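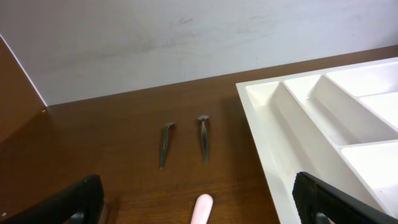 Which way round for a five-section cutlery tray?
Flerkwood Home Forum > Kitchen > Drawers and storage
14 replies, page 1

Kırmızıgül
Posts: 57

We've moved to a smaller kitchen and I've got a white plastic cutlery tray with five sections. Two run front to back, one long and one shorter, there are two sideways ones on the right and a wide one across the bottom. The old tray had four long slots and a little one at the front, so it was obvious what went where. With this one I can't make my mind up.

At the moment the bigger spoons are in the top right section, lying sideways, and the teaspoons are still out on the table. My first thought was teaspoons in the section under the big spoons, so all the spoons are together. My partner wants forks there and the teaspoons in the short slot.

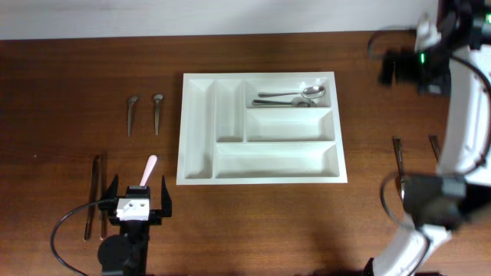

The other thing is the wide section at the bottom. It's the nearest to you when you open the drawer, so it seems a waste to fill it with the potato peeler and the tin opener, but those are the only things I have that are an awkward length.

How have other people done it?

Lemow
Posts: 2698

Teaspoons in the short upright slot. Your partner is right. They're the shortest things you own, and if you put them in a section made for something longer they slide about every time the drawer is pulled.

Long slot is knives. Forks in the middle right, big spoons above them where you've got them now. Bottom section for peeler, tin opener, scissors if they fit.

Stodau
Posts: 3735

I don't agree about the knives. A long slot at the left is where I'd keep serving spoons and the spatula, the things that won't go in any other way. Table knives can lie across the bottom section if it's wide enough. Measure one first. Mine were nearly a centimetre too long for the tray we had before and I had to take it back.

Also, is this going in a drawer or staying out on a worktop? If it's out, the order matters less and you want whatever you use most on the side you stand.

Kırmızıgül

It's for a drawer, but the drawer runners are being replaced so it's on the table by the wall for now. I put a table knife in the bottom section last night and it fits with a bit to spare, so both ways would work. I've taken everything out again and I'm going to give the tray a wipe before starting over.

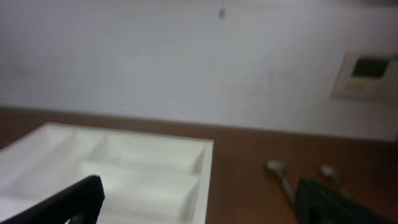
Lemow

If a knife fits across the bottom then fine, but you'll be picking them up sideways and I find that awkward. Handles towards you is better for knives. I wouldn't do it any other way with children in the house.

Stodau

We've had ours sideways for years with two children and never had any bother. They're table knives. Sharp ones shouldn't be in the tray at all.

Firdevs Altıntaş

Can I ask which way people point the spoons? I have all the bowls at the back of the drawer and the handles at the front, but in a sideways section there isn't a front. I'm right-handed and would put the handles on the right. My sister does the opposite.

Stodau

Whichever you like, as long as they all go the same way. They stack if the bowls are together and they take up twice the room if they aren't.

Kırmızıgül

Mine had the bowls on the right. I hadn't thought about it, they just went in like that. I'll try them the other way round, Firdevs.

This is what I'm going to do, working from the small things up:

1. Lay the cutlery out next to the tray in pairs, handles towards me, and see how much of each we use in a day. I think half of it can go in the box for the allotment.
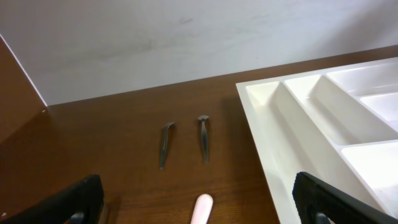 2. Teaspoons in the short slot, as Lemow said.

3. Forks middle right, big spoons top right.

4. Knives in the long slot for a fortnight. If they annoy us they go across the bottom and the serving spoons get the long one.

5. Peeler and tin opener in the bottom section until then.

Lemow

Looks sensible. Put a bit of non-slip mat under the tray when the drawer is back in, those plastic ones creep forward.

Stodau

Agree about the mat. I'd still swap 4 and 5.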